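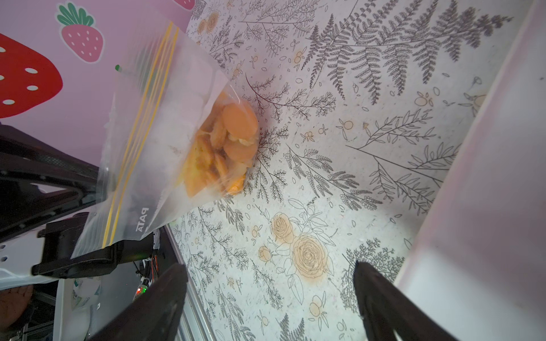
Malachy Keogh thinks crumbs are the whole problem. Get the last broken bits into one corner, he says, then tip, or they go everywhere.

Snacks > Storage > Talking bags

That's how most chats go at Daly on a Saturday. Keogh has been rebagging crisps and other crunchy stuff for 7 years, and has views. On zip bags: "Run your thumb along it twice. Both tracks. People do one and wonder why its gone soft."

Big bags? Not a fan. "300 grams, thats plenty. Any more and you're in and out of it all week."

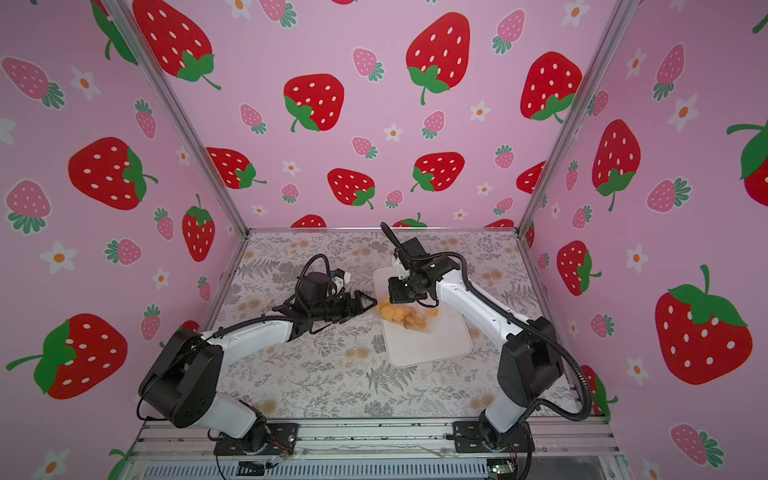 Words: Eoin Keane | Plovlow kitchen pages | April

He likes a board under everything. A white one, rounded corners, nothing special. "Crumbs stay on the board. Lift it, tip it, done." Cloth on the table too, patterned if you can, strawberries on the wall if you're that way inclined. He is.

Lunch was late so we kept going. He squeezes teh air out flat, from the bottom up, no straws, no gadgets. 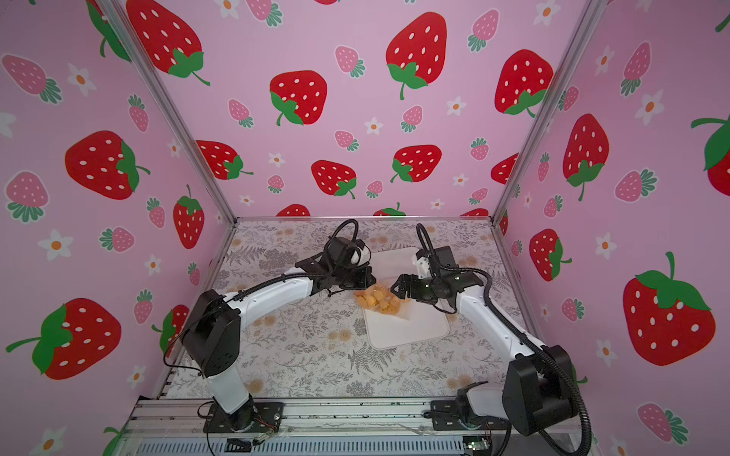

Can you mix old snacks with new ones in the same bag?

Keep them apart, the old ones turn the fresh ones stale. Finish the first bag, wipe it out, then refill.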